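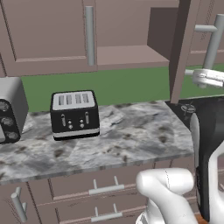
Rokdale spent the winter comparing two grippers and two wrist camera positions in a simulated kitchen before committing money to hardware. The work was run by the company's controls lead, who spoke to us by phone on February 14, 2021.

The kitchen came first. "We wanted marble, handles, drawers, a sink. Long bar pulls are good test objects. If the fingers can't close on a bar in simulation, I'm not going to pay to find that out on a real one."

Each gripper model was given 16 tasks, and each task was repeated under 7 starting poses. The parallel-jaw unit, from Gresness, did well on handles and poorly on small items at the back of the counter. The second gripper, from Kouris, reversed that result.

The wrist camera caused more argument than the fingers did. "With the camera close to the palm, a cabinet door can fill most of the view. You get one flat color and an edge. The controller has very little to work with."
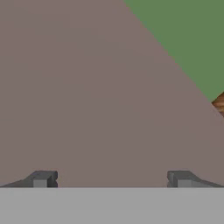
The team tried adding texture to the cabinet faces and then took it out again. "It raised the scores, and it was cheating. Painted doors are plain. I'd sooner have a low number I can use."

Moving the camera back gave the controller more context at the cost of resolution at the fingertips. The lead considers this a fair trade for reaching, less so for grasping. Switching between the two positions mid-task was tested for 3 days and dropped - the handover added a delay that the arm controller did not tolerate.

Work near the sink was scored separately. "You have a basin, a faucet and a counter edge close together. A finger that looks clear of the back wall in one view may not be clear in another." 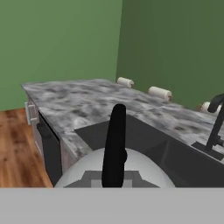
Arm and controller

The arm was held constant throughout. The controllers were not: the in-house one was run against a package from Fukport, with identical gains where the two allowed it. Fukport's was smoother at the elbow. The in-house version recovered better after a missed grasp, and its logs were easier to read.

"I also want an outside view of the whole arm. The wrist camera won't show you where the elbow is going."

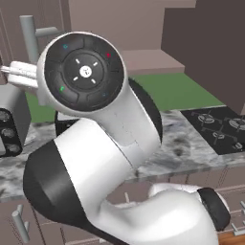 Page 7

Asked how far the results carry over to hardware, the lead was cautious. Friction at the fingertips is the weakest part of the model, and contact with rounded objects is next. A bench trial with both grippers is planned for March, using the same task list and the same scoring sheet.

"If the ranking holds, fine. If it flips, we fix the contact model and run all of it again."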